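Home | About us | What we sort | Courses | Prices | Find us | Contact

About Skotley Paper Rooms

Skotley Paper Rooms is a small company that sorts, stores and teaches people to look after household paper. We deal with the envelopes, folders, cards, booklets and certificates that build up in kitchens and hallways. We have been in the old seed merchant's building at Skurkudon since we opened, and we have no plans to move.

The business began as a stationery shop called Tutus. It sold gift envelopes, writing paper and ring binders, and customers often asked at the counter what they should do with the paper they already had at home. The shop started running a sorting table in the back on quiet afternoons. After a while the table was busier than the shop. Tutus stopped selling stationery, apart from a shelf by the door, and took the present name.

What we do

Most of our work is done by the bag. You bring in a bag or box of mixed paper, we sort it into upright baskets by kind and by date, and you collect it with a contents sheet. We do not throw anything away without your say. Anything we think could go is put in a separate folder at the back, and you decide.

We keep everything standing on its long edge with the front facing you, in open plastic baskets. Flat piles are quick to make and slow to use, as the thing you want is always underneath. A basket of upright envelopes can be looked through with one finger.

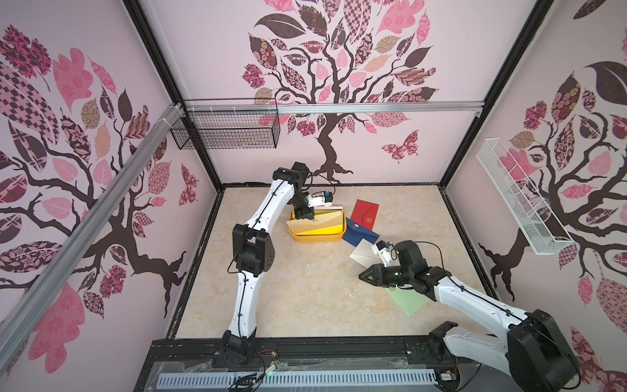
What size of basket should I use for envelopes?
Choose one a little wider than your longest envelope and lower than its height, so that the top edge stands clear and can be gripped without digging.

Greeting and gift envelopes make up a large part of what comes in. People keep them for the handwriting, or for the seal, or simply for the colour. We sort these by occasion first and by year second. Where the year is not known they go at the back of the occasion, with a blank card in front. Decorated envelopes are kept apart from window envelopes and bank letters, as the raised seals leave marks on thinner paper if they are pressed together for long.

Last year we filled 1,138 baskets. A good number of those were second visits from people who had kept up the first basket and wanted the next cupboard done.

The rooms

We have two sorting rooms and a store. The front room is for customers who like to sit in while we work. The back room is for long jobs that have to be left out overnight, such as a house clearance or the papers of a club. The store is dry, has no outside wall and is kept locked.

Boxes are checked at the door. If a box smells of damp it goes to the airing rack first and we ring you before doing anything else. Please do not tape boxes shut. Tape tears the top layer when it comes off, and on old card it can bring the surface with it. A folded lid is enough.

We return your own box with the baskets if it is still sound. If the corners have gone soft we flatten it for recycling, unless you ask us to keep it.
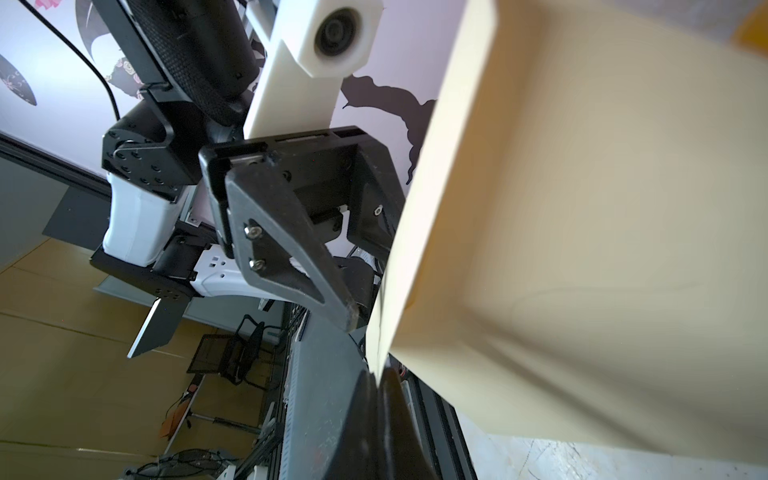

How full should a cardboard box be when I bring it in?
About three quarters full is best. The paper then has enough support to stay upright and there is still room to get a hand down the side.

Folders and books

Folders are sorted after envelopes. They are heavier and they hold a basket steady, so we usually put them towards the back with any thin books or bound pads beside them. The smaller envelopes then lean against something firm. We try to keep to one basket per subject, for example school, car, health or house, but we follow your own headings if you have them. Some families have used the same headings for years and it would be no help to change them.
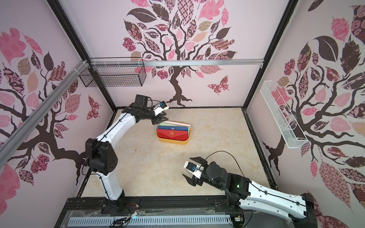 A basket is finished when you can push it gently from the front and nothing slides down. If there is still a gap we put in a folded piece of card as a stop. If it is tight we take out the last item and start another basket, even when the second one will be nearly empty for now. Paper that has to be forced in gets creased along the top, and people stop putting things back.

Covers and card folders often arrive bent open. We close them along the original fold and leave them under a light board for a few hours. We do not iron them or use steam. Old scratches and scuffs on a cover are left as they are, and we do not sell any kind of polish or spray for them.

Our work tables are plain and well used. They are wiped down between jobs and each customer's paper has its own table until it is finished.

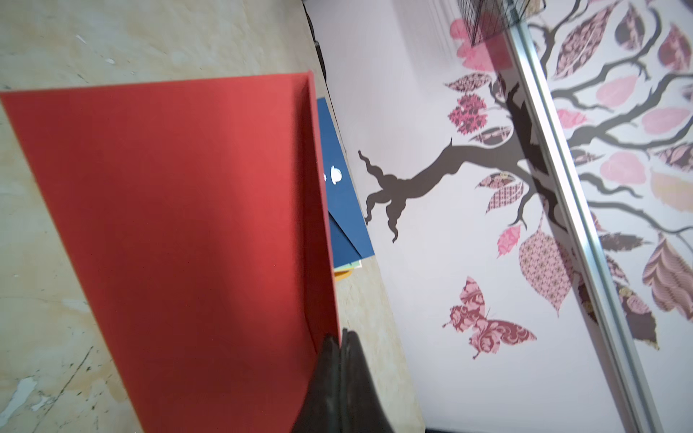 Courses

We run a short course called Upright in the front room. It lasts 3 hours and takes up to 5 people. You bring one bag of your own paper and go home with it sorted. Baskets, card and labels are included. There is no course in August, when the front room is used for school papers at the end of the year.

A second course, for parish groups and clubs, is held at the Wickramasinghe Hall across the yard. It covers minute books, subscription records and what to hand on when the secretary changes.

Visiting

The door is open from nine in the morning until four. The bell is on the left. There are 2 parking spaces in the yard for unloading, and the lane outside is free after that. The front room is on the ground floor with no step.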